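4. How far can we trust the reported age of household goods?

The claim we set out to test is a familiar one. People are said to throw out large pieces of furniture sooner than their parents did, and the evidence offered is nearly always a survey in which someone is asked how old their sofa is, or how long they kept the last one. The answers are averaged, a number of years comes out, and the number is then passed from one report to the next. We have used such numbers ourselves in earlier work on bulky waste in Wostevport and we are less happy about it than we were.

4.1 What the surveys ask

The Sidholm household survey is the best of the sources open to us, and most of what follows concerns it. It returned 1,094 completed forms, and the organisers are frank about how households were reached. The form is short. The key item reads, in full, "How old is your main sofa or couch?" A box is left for a number of years. There is no box for "don't know", and the guidance notes tell the respondent to give a best guess if unsure.

That wording does a good deal of quiet damage. A sofa may have been bought new, bought second-hand, handed down, or left behind by a previous tenant. In the first case the owner may well remember the year. In the others, the age of the object and the length of time it has been in the home are different things, and the form gives no clue as to which is wanted. Readers of the final report are told only the "average age", so the confusion is carried through to the headline figure and can't be undone from the published tables.

Then there is the matter of what is being dated. A long seat, its loose cushions and whatever is laid over the top may each have come into the house at a different time. Covers are swapped and throw pillows bought on a whim. A household that has changed every soft part of its couch except the frame might fairly say the couch is old, or that it is nearly new, and both answers would go into the same column.

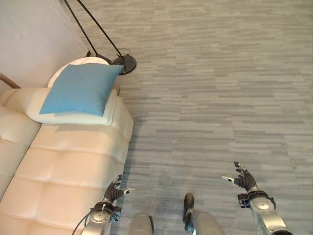 Figure 2. White channel-tufted sofa with bolster cushion and light blue throw pillow.

We raised this point with colleagues when an early draft was circulated and were told, more than once, that such confusion would "wash out" in a large sample. We see no grounds for that comfort. Errors wash out when they lean both ways in equal measure. If people mostly date a sofa by its newest visible part, the error leans one way, and a larger sample only gives us a more exact version of the wrong answer. If they date it by the day they moved in, it leans again, and by an amount that will depend on how often people in that district move house. Sidholm has a large rental market and Wostevport has a small one. A difference between the two towns in the "age" of furniture could be nothing more than a difference in leases.

4.2 Rounding and the pull of tidy numbers

The second problem is older and better known. Asked for an age in years, people round. The Sidholm returns pile up on five, ten and twenty, with hollows on either side that no sensible pattern of buying could produce. The survey team noted the heaping and smoothed it with the Aigner adjustment, which spreads the excess at each round number over its neighbours. The method is neat and easy to run, and it gives a pleasing curve.

Whether it gives a true one is another question. The adjustment assumes that a person who writes "ten" is as likely to own something nine years old as something eleven years old. For objects that people are a little ashamed of keeping, or a little proud of having kept, this seems doubtful. We know of no check made against receipts. The Aigner adjustment was first put forward for the reported ages of farm machinery, where service records could be compared with what owners said, and its move into the living room appears to have happened without much discussion.

4.3 Small items

Loose cushions are a useful case because they are cheap, easily moved and hardly ever recorded. The Sidholm form has a single line for "other soft furnishings", and most respondents left it blank. In the report, a blank is treated as though the household owned none. This would be a remarkable town if it were so.
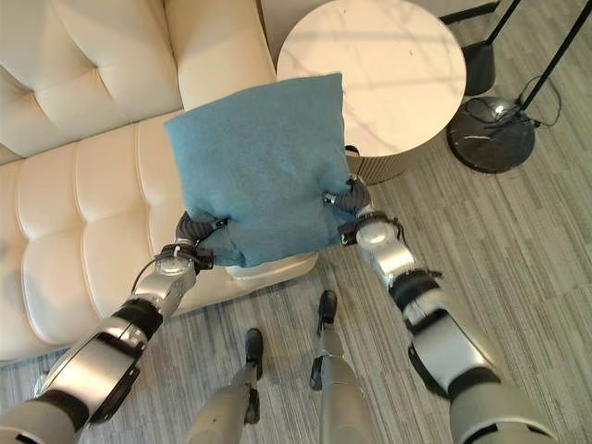
Figure 3. Square blue cushion with rounded corners.

The treatment of blanks matters more than it may seem to. Small textile items are where we would most expect fast turnover, if fast turnover is real. Setting them to zero removes them from the total and makes the household look thriftier than it may be. At the same time, the sofa question probably makes the household look more wasteful, for the reasons given in 4.1. The two faults pull in opposite directions, and a reader could be forgiven for hoping that they cancel. Hope is about all that supports it. We have tried to put bounds on each and the bounds are so wide that the sum could fall on either side of the published figure.

A later study, by the Julis project, tried to deal with small items by asking people to keep a diary of everything bought or thrown away for the home. It set out to enrol over 1,000 households. The diary is a better tool in principle, and the early entries are rich and believable. But entries thin out quickly after the first weeks, and the authors read the thinning as a fall in purchases following the December sales. We think it at least as likely that people got tired of the diary. Nothing in the published material lets us tell one from the other — a short follow-up call to lapsed households would have done it, and none was made.
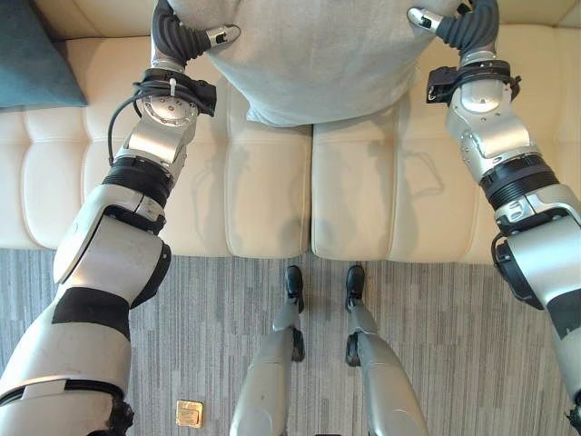 Volume 4, Issue 2

4.4 Condition as a stand-in for age

Some authors have given up on reported age and turned to condition instead. A trained visitor grades the main sofa from good to poor, and the grade is converted into years. The attraction is plain enough: the visitor has no stake in the answer and can't forget when the thing was bought.

Our objection is to the conversion. A couch in a spare room can pass for new after two decades, while one shared with children and a dog may look finished in a couple of years. Material makes a difference as well. Leather and fabric show wear in different ways, pale upholstery shows marks that dark upholstery hides, and a grader who has seen a run of worn pieces in the morning will tend to be kind to a middling one after lunch. The grading guides we have been able to read say little about any of this. One of them offers sample photographs for the top and bottom grades and leaves everything between to "judgement". 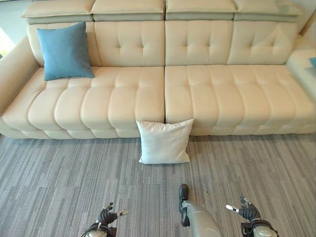

It might be answered that graders can be trained until they agree with each other. They can, and the reported levels of agreement are high. Agreement between graders tells us that they have learned the same habit. It doesn't tell us that the habit tracks age, and for that we would need a set of pieces whose dates of manufacture are known from some outside source, graded by people who haven't been told. Such a set could be put together from dealers' stock at modest cost. Until it is, we would treat any lifespan derived from condition grades as a statement about appearance and leave the years out of it.

4.5 What can be kept

We don't wish to throw out everything. The Sidholm returns are probably sound on whether a household owns a sofa at all, and fairly sound on whether it was bought new, which was asked in a separate item. Collection weights from the Wostevport depot are sound as weights, though they say nothing of how long anything was kept before it was put out on the kerb. Neither source supports a claim about change between generations, for the simple reason that neither has an earlier round to compare with. The "parents" in the familiar version of the claim are, so far as we have been able to trace them, remembered by their children. In the next section we use the ownership item only, and report no average ages.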